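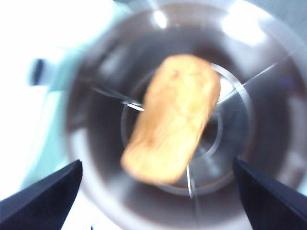

Chapter 6
Property Crime and the Small Retailer

What this chapter covers

Most people who study policing expect to spend their time on serious violence. In practice, a general duties officer in a mid-sized town will attend far more thefts, break-ins and damage calls than anything else. This chapter deals with offences against shops and other small businesses: how they are recorded, how they are investigated, and why so many are closed without a charge.

By the end of the chapter you should be able to explain the difference between theft and break and enter, describe the first steps an officer takes at a business premises, and read a simple table of recorded offences without drawing more from it than it can tell you.

Key terms: break and enter, shop theft, recorded offence, clearance rate, repeat victimisation, continuity of evidence.

6.1 A town and its figures

We will use the town of Sasik throughout the chapter. Sasik has one main shopping street, a retail park on the bypass and a single police station. In the year we look at, its officers recorded 1781 property offences of all kinds. Of the break-ins at business premises, 59 were reported by the owner or a staff member on arriving to open up. Very few were reported while they were going on.

That pattern matters. When a break-in is found at opening time, the officer is dealing with something that may be several hours old. Neighbours have left for work, rain may have fallen, and staff have often started to sweep up before they pick up the phone. January was the worst month in Sasik, when the nights were long and several shops on the main street were closed for holidays.

A recorded offence is one that has been reported and that police have accepted as a crime. It is a count of paperwork as much as a count of behaviour. Owners who have been robbed of small amounts before may decide a report is not worth the excess on their insurance — and those offences never reach the table.

6.2 Two cases

Okoro is a hardware shop on the main street. The rear door was forced overnight and power tools were taken. The owner touched nothing, kept the alarm log and had serial numbers on file. Two of the tools were later found at a second-hand dealer and matched to the list.

Flisteo is a phone repair shop in the retail park. A display cabinet was emptied during trading hours by someone who walked in through the open door. The camera system, supplied by Jurnex, was recording, but its clock had not been changed at the end of daylight saving and nobody on shift knew how to export the footage. It was overwritten before an officer returned for it.

The first case is a break and enter. The second is theft, although the loss was larger. Students often assume the value of the goods decides the charge. Value can affect how a theft is dealt with, but the manner of entry is what separates these two offences.

Keep both cases in mind as you read section 6.3, where we follow the officer's notebook from the first call to the point where the exhibits are signed into the property store.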